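Line length, stanza breaks and the Ament anthology: a conversation with its production editor

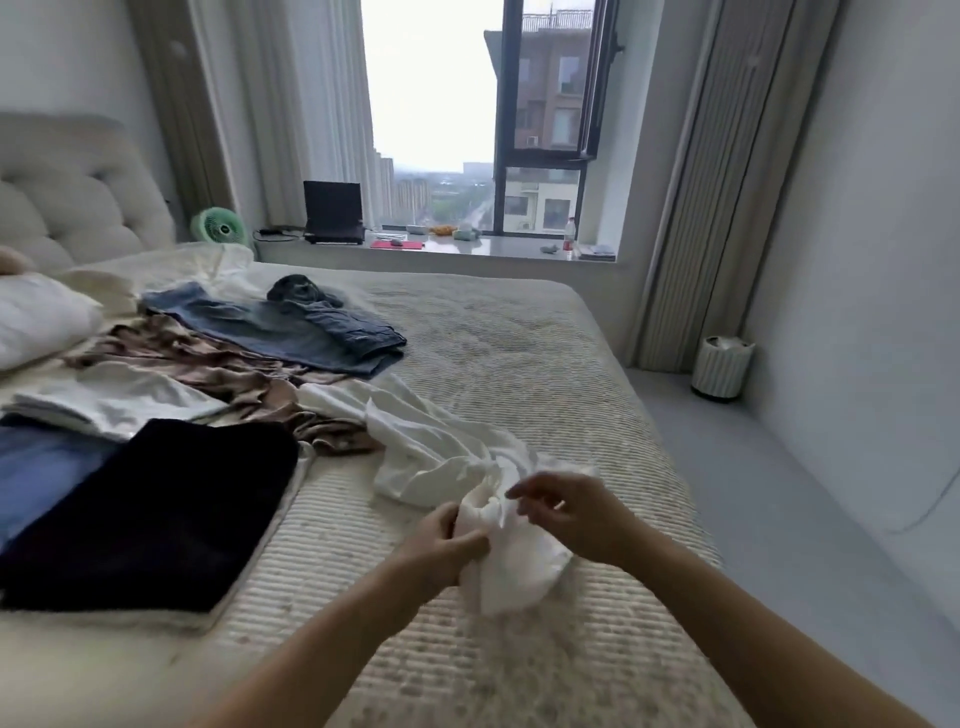 According to one reader who wrote in after the last issue, long-lined poems are at a disadvantage in any competition that ends in a printed book, and entrants should be told the page width before they submit. We put the complaint to the production editor of the Ament anthology, which is set and printed in Lovville by Juška.

The editor agreed with half of it. "The judges never see the page width. They read on screen, in a plain layout, and a long line runs as long as it needs to. The trouble starts when the poem comes to me. My text block takes a line of about sixty characters at the size we use. Anything longer turns over."

A turned line is set with a hanging indent, so that the overflow sits to the right of the margin and can't be mistaken for a new line. The indent is two ems throughout the book. Where a poet already uses indents of that depth, the turnover indent is increased for that poem only. "I ask the poet first. Most say yes. A few would sooner have the type reduced, and I don't do that, as the poem opposite then looks like a headline."

The competition received 3,696 poems this year through Plindo, the submission system. The anthology is fixed at 128 pages, including front matter, which leaves little slack. A poem that runs over by two lines takes a whole extra page, and the order has to be adjusted behind it.

Asked how the order is settled, the editor said that the judges supply a sequence and that it usually survives with small changes. Poems that run to a second page start on the left where possible, so the reader has all of it in view. "If I have three of those in a row with single-pagers between them, something has to move. I send the judges the old order and the new one side by side. They have refused me twice, and in both cases we ran a poem over the turn."

Stanza breaks at the foot of a page are the other regular problem. If a page ends where a stanza ends, the reader can't tell whether there is a space. Some publishers print a small mark. Juška's practice is to drop one line short or carry one line over, so that the page always ends inside a stanza. With couplets this is ugly, and the break is noted in italics at the foot instead.

We asked what entrants could do to help. The answer was mostly about files. Plindo accepts several formats, and it strips tabs from all of them. Poets who space words across the line with tabs receive a proof in which everything has closed up to the left. "Use spaces, or send a PDF with it as well. I can rebuild the layout from a PDF. I can't rebuild it from a cover note saying the words should drift."

Titles are limited to 248 characters by the system, counting spaces, and a title that reaches the limit is cut without warning. It has happened to a prose poem whose title was a full sentence and part of another.

Proofs go out in July as single pages, and poets have until noon on the second Thursday after that to return them. Corrections of setting errors are made free of limit. Revisions are a separate matter. The editor will take a changed word or a changed comma. A new stanza goes back to the judges, who chose the poem without it.

On the reader's original point, the editor is in favor of printing the line measure in the rules next year. "Put it at the bottom, with the font size. I wouldn't want anybody chopping a line to fit. They should know what the turnover will look like, and then send it at the length they wrote it." The wording has been drafted and is with the judges.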